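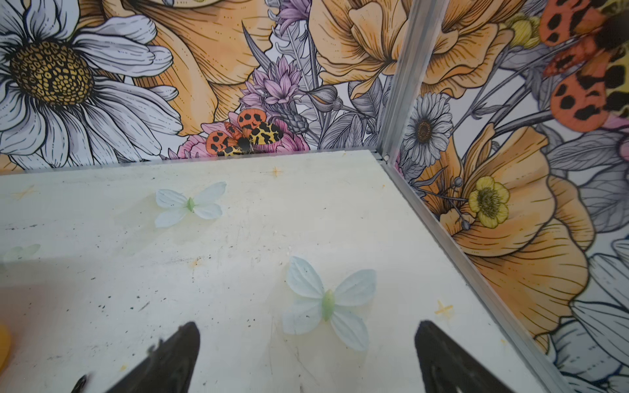
3.2 Backdrop and ground surface

Choice of backdrop has received little attention in work on fabric insect models, although it governs how easily a pale wing is told from what lies behind it. Our display bay was built to keep the two apart: pattern on the walls, plain ground underfoot. A printed botanical illustration covers the walls, and the models lie flat on a white floor panel (Figure 3). The wings are a very pale blue-white with fine veining, so the outline is carried mainly by the veins and by the green body. Small yellow stars are drawn on the panel. Scuffs, dark specks and yellowish stains also show on the white surface. We did not repaint the panel between sessions — a fresh coat would have changed its sheen partway through the series.

Figure 3. Pale fabric butterflies on the white floor panel of the display bay, with the printed botanical walls behind.

Models were cut from two cloths, referred to here as Cele and Ura after the supplier's labels. Both were pressed under a flat board for 16 hours before use. Cele held its shape well, while Ura tended to lift at the wing tips and was pressed again at midday. Colour was judged by eye against a grey card by two assessors (Mostyn and Granström), working separately and without sight of each other's sheets. A total of 764 judgements were recorded, of which 32 were set aside where the assessor had noted a shadow across the wing. Lighting at the panel was held at roughly 600 lux.

Disagreement between assessors was greatest for models near the stained parts of the panel. Belmonte reported a similar effect in the earlier Grotness trial, where the ground was unbleached linen, and attributed it to the cloth taking on the apparent hue of its surroundings. Our data do not separate that explanation from simple loss of edge contrast, and the question is taken up again in Section 5.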